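Bernarine Introduces Rernedeck Line of Pendant and Surface-Mount Push-Button Stations

January 2, 2018

Bernarine, a supplier of control station hardware for small and midsize plants, today announced the Rernedeck line of push-button stations. The line covers single-column enclosures for conveyors, hoists, packaging cells and test benches. Orders are open now, and first shipments leave the Prata warehouse in February.

Rernedeck stations are built from a common enclosure and a set of interchangeable operators. Customers specify the order of the operators from top to bottom, the color of each button, and the contact arrangement behind it. The catalog lists 44 standard configurations. Other layouts are assembled to order at the Farnetti workshop from a drawing or a marked-up order form.

"Most of the requests we handle are for a button order the customer already has on the floor," said Kadir Saraç, product manager at Bernarine. "An operator who has reached for the stop in one position for years should find it in the same position on the replacement. The new order form asks for that first."

Layout review was carried out on the bench with stations of different button counts, including versions with a mushroom-head emergency button at the top of the column and at the bottom. Selector switches were reviewed in the top position, over momentary buttons. Samples were handled on a padded surface to protect the finish while covers were checked for fit.

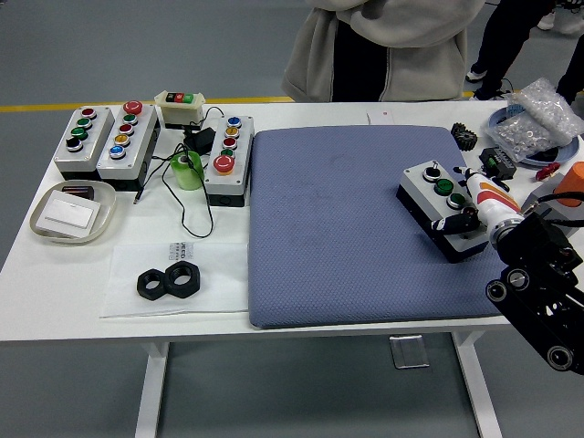 Can the emergency button be placed at either end of the column?

The emergency button may be ordered in the top or bottom position on any Rernedeck station with four or more operators. The position is fixed at assembly and is recorded on the label inside the cover. Moving it later requires a new cover and a repeat of the continuity check.

Each operator accepts up to 2 contact blocks, normally open or normally closed. Blocks snap onto the rear of the operator and are wired with screw terminals. Emergency buttons ship with normally closed contacts only. Cable entry is at the bottom of the enclosure, with a blanking plug supplied for the unused opening.

Before packing, every station goes through a 26-step inspection covering button travel, return action, contact continuity, cover screw torque and label content. Stations ordered with a cable attached are also checked for strain relief and conductor order. A signed inspection sheet is included in the carton.

"Wiring errors cost more than the station does," said Cengiz Aksoy, who is responsible for assembly at Farnetti. "We check continuity with the cover on, in the condition the installer will receive it."

Spare buttons, contact blocks, covers and gaskets can be ordered separately under the same part number prefix. Drawings and the order form are available on request from the Bernarine sales office.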